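Ticket 668: Prirnum thermostat keeps losing the boiler overnight
Opened by: Li-hua Lo, Akthorpe
Opened: Jan 12, 2019
Status: Resolved (kept open by me for a bit, see the end)

The problem

Hello again, Gretetti support! I'm the one with the pottery supplies shop in Akthorpe, and this carries on from my phone call, when I was asked to put everything in writing. Sorry, it's long.

The heating is meant to come on at six so that the shop is bearable by opening time. Most mornings it doesn't. I come in, the Prirnum is sitting on the wall looking perfectly pleased with itself, flame symbol lit and everything, and the boiler in the back is doing nothing at all. The little light on the Kao receiver blinks amber. If I press the button on the receiver the boiler fires up straight away and the place gets warm, so the boiler itself can clearly do its job.

Sometimes there's an E19 on the thermostat screen and sometimes there isn't. The booklet says E19 is "communication fault, see installer". The installer has retired to the coast and doesn't answer his phone, good for him.

First things I tried

New batteries. Then different new batteries, as the man on the phone said cheap ones can sag in the cold. I bought the expensive sort and the fault came back the very next morning.

Turned the boiler off at the switch, waited, turned it on again. Fine for that day, E19 the following morning.

Wiped the schedule and typed it all in again, which is a miserable job with those rubber arrows (please tell whoever designed them). While I was in there I found the clock was slow, so I corrected it. That made no difference to the fault but the heating did go off at the right time for once.

Checked for frost protection being switched on by mistake. It wasn't.

Re-pairing

Your first reply asked me to re-pair the thermostat and the receiver, so I did, following the sheet you attached. Step three says to hold the receiver button until the light goes green. Mine goes green, then amber, then green again, and the sheet doesn't say which green you mean! I let go on the second one and it paired. If I let go on the first it sulks and you have to start over. You may want to fix that sheet.

After re-pairing I had two good mornings. I was all ready to write and thank you. Then on the third I walked in and could see my breath, and a delivery of slip had gone as stiff as butter in the tubs. Amber light, no E19.

I rang a local heating firm at that point, I admit it. They were very nice, looked at the boiler for as long as it takes to drink a tea, and quoted me 900 pounds for a new set of wired controls with the cable run under the floor. I said I'd think about it, meaning no.

The channel business

Your second reply said it might be interference and asked what else in the building was wireless. I went round and made a list: card machine, broadband router, the doorbell, the baby monitor my sister left behind (unplugged, but I unplugged it more firmly), and whatever the flat upstairs has, which I can't very well go and inspect.

You suggested moving the pair from channel 1 to channel 4. On the thermostat that's in the hidden menu: hold the left arrow and the tick together, go down to RF, change the number, press tick, then re-pair. On the receiver you don't set anything, it just picks it up. I had forgotten the "then re-pair" part the first time and spent a whole lunch hour convinced I'd broken it.

Channel 4 was better. I'd say it failed every few mornings instead of nearly every morning. Better isn't fixed though, and I was still getting up early to go and press a button.

The signal test

This is where your colleague's advice got properly useful, so please pass on my thanks. There's a signal test in the same hidden menu and it gives you bars. I took the thermostat off its wall plate and walked about with it like somebody looking for ghosts.

On the shop wall, where the installer had put it: one bar, sometimes none.
By the till: one bar.
In the doorway to the back room: full bars.
In the back room, anywhere at all: full bars.

And then I did the test again in the evening after I'd locked up, and from the shop wall I got nothing whatsoever. Not one bar. I stood there pressing the button and feeling quite excited, as I'd never tested it at night before. So what changes when I lock up? I turn off the lights, put the alarm on, and pull across the fire door between the shop and the back room. It's a big old steel-faced thing and it has to be shut overnight for the insurance.

Opened the door: one bar. Shut the door: nothing. Opened it, shut it, opened it. Same every time. The installer must have set everything up with it open, on a nice afternoon.

So the poor Prirnum had been asking for heat at six every morning through a sheet of steel. On good nights I suppose enough got round the edges.

Trying it in the other room

You offered me a repeater, but you also said to try simply moving the thermostat to the boiler side of the door first, and as that was free I did it. I was worried it would read the wrong temperature in there. The back room is where I have my lunch and do the invoices, with the kettle going, and it does hold its warmth more than the shop with its big window. It has a terrazzo floor that's freezing under your socks, mind you, and there's the grey metal cabinet with the two drawers in it that came with the lease and that ends up with my fruit and the white bowl on top. 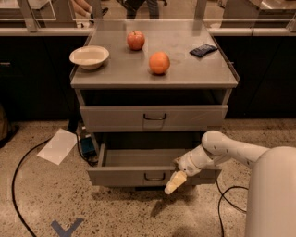

Setting the temperature

I've put the thermostat in its desk stand on the bookshelf, away from the kettle and well clear of the pipes. The shop itself runs cooler than the back room by a couple of degrees, so I've set the target to 19 and turned the back room radiator down a touch. That evens it out nicely. One customer has already taken her coat off to look at glazes, and I've never seen that in winter.

Full bars with the fire door shut. I checked it at locking up and again when I got in.

Where we are now

Every morning this week it has come on by itself. Green light on the Kao, no E19, boiler humming away. I've left it on channel 4 and don't want to touch it.

Two small things before you close this. Could I keep the offer of the repeater until the end of February? I'd like the thermostat back in the shop eventually, where I can see it from the till, and I want a proper cold snap behind me before I fiddle. And could you send me a blanking cover for the old wall plate, the white one, as there are two bare screw holes and a rather sad square of unpainted wall.

Thank you for being so patient with all my messages!

Li-hua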